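Search this site Go

Our street made the police log again, this time for mailboxes. Sixteen were knocked down on Stendovley Road overnight, ours included. Saeed Shokri lost his for the second time since March.

The officer took a report and said the department hasn't made an arrest. A new post and box cost me $42.

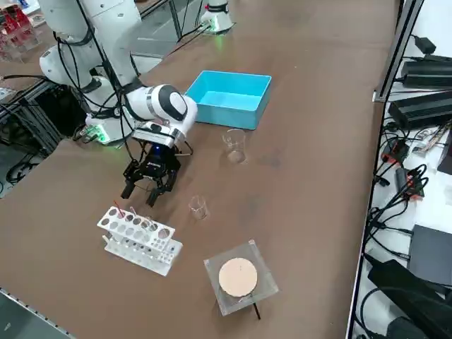
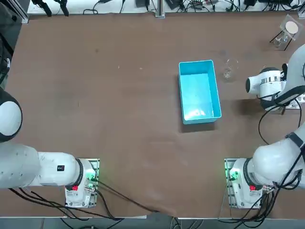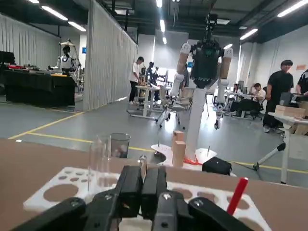 The brown tabletop, 19 May 2018

Wissam Masri has a camera facing the road and gave the police his footage. It shows a pickup but no plate. If you live past the bridge and have a camera, please check it and call the station.

I'll post if I hear more.

Last updated by Erdal

Contact | Copyright Erdal Çetinkaya | Back to top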